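4.2 Second-screen chores and episode abandonment

Of the 133 households that kept a viewing diary through November, only 11 claimed to watch television while doing nothing else. We admire them, and have treated their entries with caution. The remainder folded washing, ate toast, or argued about whose turn it was to choose, and recorded these activities with a candour our ethics application had not anticipated.

The diaries yielded 3422 episode starts across the two streaming services, Cirnus and Disamex. Abandonment was highest for prestige drama, a genre most respondents described as their favourite. The subtitled serial Clestetti fared worst: viewers who reported folding during an episode were more likely to leave it unfinished, reading and pairing socks being poor companions. Baking competitions survived nearly any chore. Following Căpraru's coding scheme, we logged a title as abandoned after 2 weeks without a return visit, although several respondents insisted they were "still watching" programs they could no longer name.

Colour-coded diary pages were offered to encourage compliance. They encouraged colouring. Section 4.3 considers the effect of snacks. 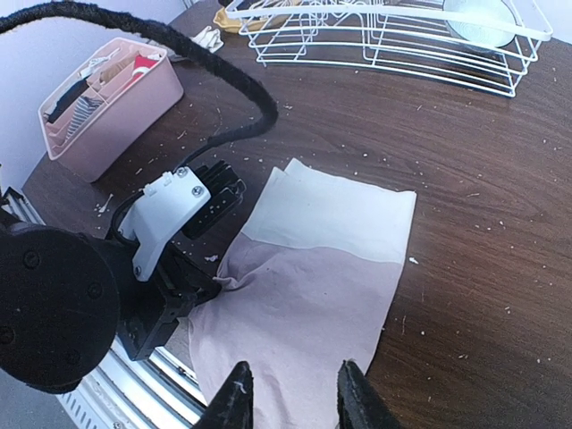

Figure 3. Two-tone cloth on a wood-grain tabletop with crumbs.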